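Yolotzin Quintero
Last updated: February

1/ I promised some of you to write about the small winery where I help since last autumn. It is called Havlíček, it has 6 hectares, and most people have never heard of it. I will write it in pieces, between other work, so please be patient with me.

2/ The vineyard is on the north side of the hill above Brundwood. People always ask why north, when every book says south. The answer is that the grandfather could only pay for north. The south side belonged already to bigger families.

3/ For many years this was a problem. The grapes came in sour and the wine was sold cheap, in large bottles, to the two inns in the village. Now the summers are hotter and the north side keeps the acid that the neighbors are losing. The same neighbors have asked twice if the lower rows are for sale. They are not.

4/ The main grape is Riesling. There is also a small piece of Blaufränkisch that is older than me, and I am not so young. It gives very little fruit. Gyula Nyitrai, who makes the wine, says every winter that he will pull it out, and every spring he prunes it again like the rest.

5/ About Gyula. He studied chemistry first and came to wine later. He does not like long speeches about minerals and stones. If you ask him what the soil gives to the wine, he says "a place to stand." I translate this for visitors in a more polite way.

6/ The harvest last year was early. We started at five in the morning, with lamps on our heads, and stopped before noon. The grapes go into small boxes of 12 kilos. Bigger boxes are faster, but the fruit at the bottom gets crushed and starts to ferment before you want it.

7/ For the Riesling we press whole bunches, slowly. The first juice and the last juice go to different tanks. I tasted both from a glass and the difference surprised me very much. The last juice is heavier, a little bitter, like when you bite the skin of a pear. 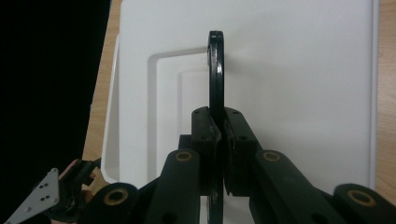
8/ The barrels. There are old ones, large and oval, and they do not give any taste of wood anymore. Gyula bought two new barrels three years ago and was not happy. He said the wine tasted like a furniture shop. One of them now holds rain water behind the press house.

9/ The wine I would like you to try is called Fliker. It is the name of the upper field, and also a word the old people used for somebody who repairs things badly. It is dry Riesling, eleven months on the yeast, and bottled without fining. In a good year there are 400 cases, in a bad year half of that.

10/ How it tastes, in my opinion: green apple, some lemon peel, and something salty at the end. In the first year it is closed and a bit rude. Please wait 2 years if you can. If you cannot, pour it into a jug one hour before dinner and do not serve it too cold.

11/ With food I like it best with smoked trout and potatoes. It is also good with roast chicken, if there is no cream in the sauce. With spicy dishes I was not convinced. My sister disagrees with me on this and she cooks better than I do, so you may try.

12/ Somebody asked in a message about the Blaufränkisch. Yes, it is bottled alone, but only when there is enough for one barrel. It did not happen last year. The one before is almost finished, and I think the rest is going to a restaurant in Dadgate.

13/ Another question was about organic. The vines are not certified. They stopped with weed killer a long time ago, and there is grass between the rows, but in a wet June they still spray against mildew with what works. I prefer to tell you this clearly.

14/ Visits are possible from April, in the afternoon, if you write before. There is no tasting room. You sit in the kitchen or under the walnut tree, and the dog will want your bread. Bring shoes that can get dirty, the path after the chapel is steep.

15/ Next time I will write about pruning, because we are in the middle of it and my hands hurt. If you have questions about it, put them under this post and I will ask Gyula when he is in a good mood, usually after lunch.

More from this account
Why I stopped buying wine glasses in sets
Three cheap whites from the shop in Dadgate
Frost night in the lower rows
What to do with a bottle that was open too long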